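Skillotton

Skillotton turns recordings from hand-held grippers into training episodes for arm controllers. It reads the raw video and the tracked gripper pose, lines them up in time, works out finger opening per frame, and writes one folder per episode. It does not train anything. For that, see the Jinden repository.

Status: in use, still changing. The episode format has been frozen as of September 12, 2018. The command line has not.

Getting started

Install with the setup script in the top folder, then run:

skillotton convert --in raw/ --out episodes/
skillotton check episodes/

The check step lists episodes with dropped frames or a pose jump. Nothing is deleted; rejected episodes go to episodes/held/ and can be moved back by hand.

The current set, Valderrama, has 2316 episodes. Of these, 508 involve a cup with liquid in it and carry the tag "filled". Use the tag if your planner needs a limit on tilt.
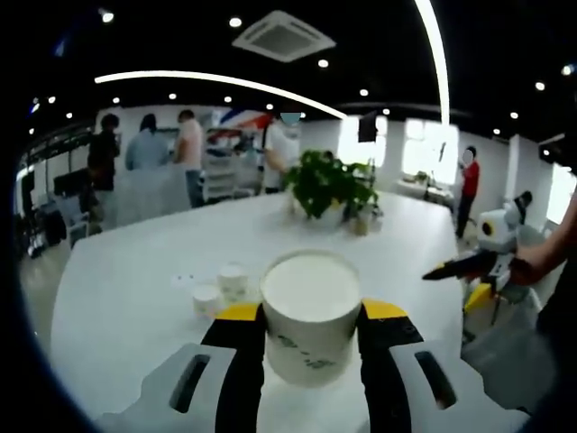
Can I train on the filled episodes alone?
You can, but the controller will move slowly everywhere, including when the gripper is empty. Mix in untagged episodes and pass the tag to the policy as an input.

Settings

max_gap: longest gap in the pose track that will be filled in, in milliseconds. Default 90.
max_frames: episodes longer than this are split. Default 2000.
finger_source: "markers" or "width". Markers are slower and work better in strong daylight.

Known problems

The pose track drifts when the wide-angle view is mostly plain table. Splitting can leave a very short last piece, which check will flag. Paths with spaces fail under the Prorkport loader.

Bugs and patches go to Yhon Ccori. Please attach the log from the check step and the name of the episode folder.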